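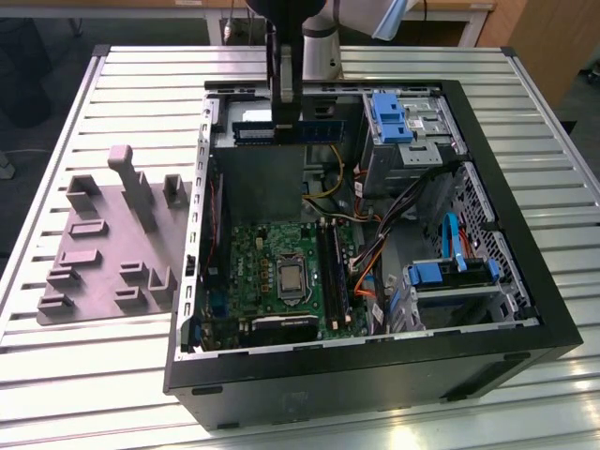 ## Rain, and the tomato seedlings

Rained until lunch. I moved the seedlings to the porch anyway and left them there for four hours, which they seemed to put up with. The Lirach ones are still the tallest. The Petchrat seed was slow again and I don't think I'll buy it next year, even though the yellow ones tasted good.

Walked to the hardware store on Gridura Road for twine and potting mix. They were out of the small bags, so I carried the big one home and had to stop twice. My shoulder is sore tonight. Also got 10 bamboo stakes.

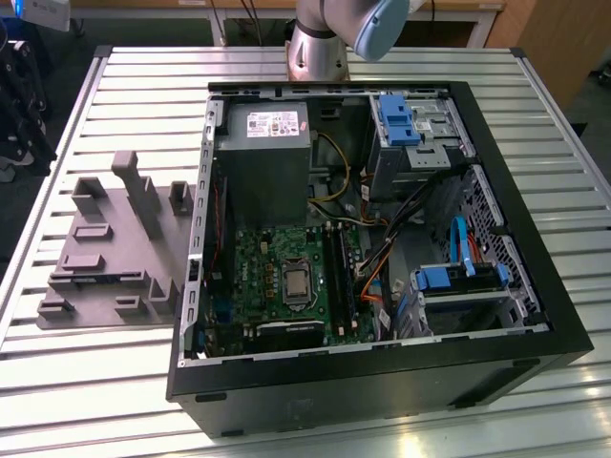 After that I swept the porch and washed the old pots in the tub. Two were cracked at the bottom and went in the trash. The rest are drying upside down on newspaper. I still need to drill drain holes in the long planter before anything goes in it.

Supper was bean soup from the freezer, the batch I made in December. It needed salt. The bread was stale but fine toasted.

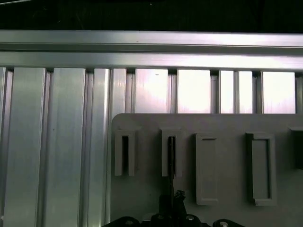 *Last changed: May 19, 2023*

Read a chapter of the Kaltard history before bed. It is slow going, mostly land deeds and who married whom, but the part about the flood was good. The library wants it back in seven days and I have more than half left.

Tomorrow: plant out the peppers if the ground isn't too soft, call about the gutter, return the neighbor's wheelbarrow.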